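Unit 4 notes: Emergency shelter, rotating host model
C. Hwang, Community Services

Host sites take one week each. Guests move, staff and cots move with them. Tindwood started this way, 60 beds, still no fixed building.

Intake: name, medical needs, next-day plan. Keep it short, people are tired. No ID required at Tindwood. Brunner does ask (see p. 143).

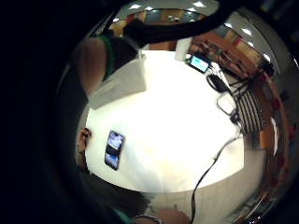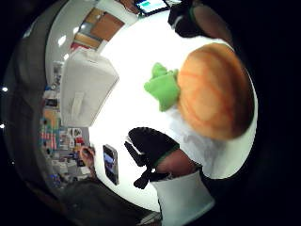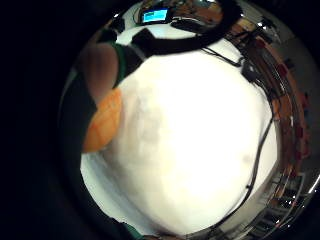
Overnight shifts: two people awake at all times. Handoff log gets signed at 6 a.m., before breakfast goes out.

Funding: Skikmont county grant pays for transport only. Food is donated, laundry is whoever the host can find. Weak spot, will come up agian in Unit 5.

Read pp. 234-240 for next class. Bring one question on zoning, and teh intake form from March.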